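January
By Urmas Žukauskas
Reading time: 2 minutes

Idomier Opens Orders for Manow Gripper Kit

Idomier today announced that its Manow gripper kit is open for orders from laboratories, workshops and small packing firms. The kit adds a two-finger gripper, a wrist camera and control software to light robot arms already in service, and is intended for handling lined boxes, cases and other goods with delicate surfaces.

Each kit is supplied with fingers, mounting plate, camera, cable set and a printed setup guide. The standard version is priced at $1797. Replacement fingers are sold separately under part number 529.
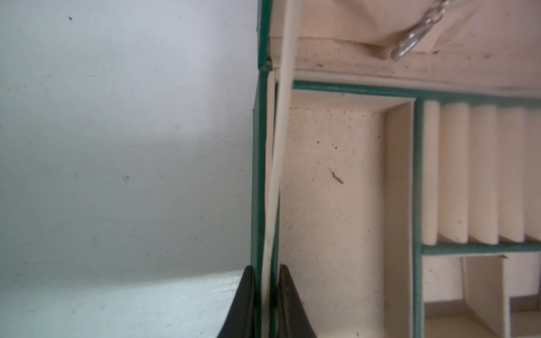
Manow's slim, tapered fingers were designed for objects that offer few places to hold. Many grippers need a clear outer face on both sides of an item, a condition that open containers seldom meet. With one finger outside a jewelry box and the other in its main compartment, Manow can grip the box by a single wall, leaving the padded ring rolls alongside untouched. The wrist camera keeps both the fingers and the contents in view while the grip is made.

"Our customers asked for a tool that could work close to fabric and thin edges," said Valdis Eglītis, product director at Idomier. "They also asked that it fit the arms they own — and that their own staff be able to install it."

The kit was developed with Clarkosach, which supplied the finger molds. Idomier's Siriwan software, included with every order, stores up to 566 grip positions and allows operators to adjust closing force from a single screen.

Orders placed in January will ship within 43 days. Training is available at additional cost through Idomier's sales office.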